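August 20, 2022
Bench notes, glue trials, continued

Third batch of the hide glue finally gelled overnight, so I can stop pretending the second one was a learning experience. It was soup. I weighed out 134 grams of granules against water by eye, which I have scolded other people for, and I got what I deserved.

For this one I used the scale like an adult. Soaked in cold water until the granules swelled up and looked like frogspawn, then into the pot. The Tridlow pot holds temperature well once it gets there, but the dial is decorative. Set to the first mark it barely warms a cup of coffee, set to the second it wants to make caramel. I ended up wedging the knob between the two with a folded bit of sandpaper (220, if anybody wants to replicate the method).

Test joints, all maple, edge to edge:

Set A, Gastness granules, fresh. Rubbed joint, no clamps. Let go at 571 pounds on the press, and took a good chunk of wood with it. Happy with that.

Set B, same glue, reheated once. I wrote the number on the offcut and then planed the offcut. It was a bit lower than A. Will redo.

Set C, the old jar from the back of the cabinet, label gone, smell very much present. Failed at 40 pounds, which I could have managed with my thumbs and a grudge. Clean glue line on both faces, no torn fibers at all. Jar is in the trash. The smell is staying on as a guest.

Open time is still the real problem. With the fan on I get a decent coat down and by the time I've turned around for the second board the first one has skinned over. Warming the parts under the lamp helped a lot. Turning off the fan helped more, though it made the shop about as pleasant as the pot. Next round I want to try a pinch of urea to slow it down, same gelled stock, so that there's only one thing changed. I have said this before about changing one thing. See the entries for the drawer bottoms.

The Yokoyama chisel came back from its third sharpening with the edge still rolling at the corner. I'm starting to think the steel is fine and the angle is mine. Took it up a couple of degrees and left it alone.

Also still waiting on Relutel for the replacement thermometer. The order page says "processing," and has said so with great confidence since the start of August. Until it comes I'm using the candy thermometer, which reads high in boiling water, so subtract accordingly from anything on the previous page.

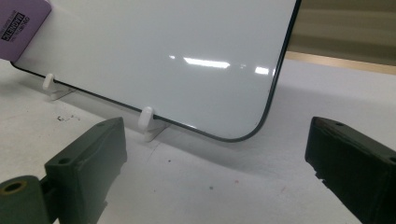 Note penciled in the margin by Set C: the old jar may have been fine when it was opened, it's the reheating that kills it, and has anyone checked how many times it went through the pot? Fair point. No record of that, and the witness is in the trash. I'll run a set reheated once, twice, and four times from the current stock and see how fast it drops off.

Granules left: 700 grams by the scale. That covers the reheating sets and the urea, provided I don't make soup again.

To do before the next batch: cut more maple, all from the same board this time. Write the numbers in here and keep them off the offcuts. Wash the brush tonight, while it's still a brush.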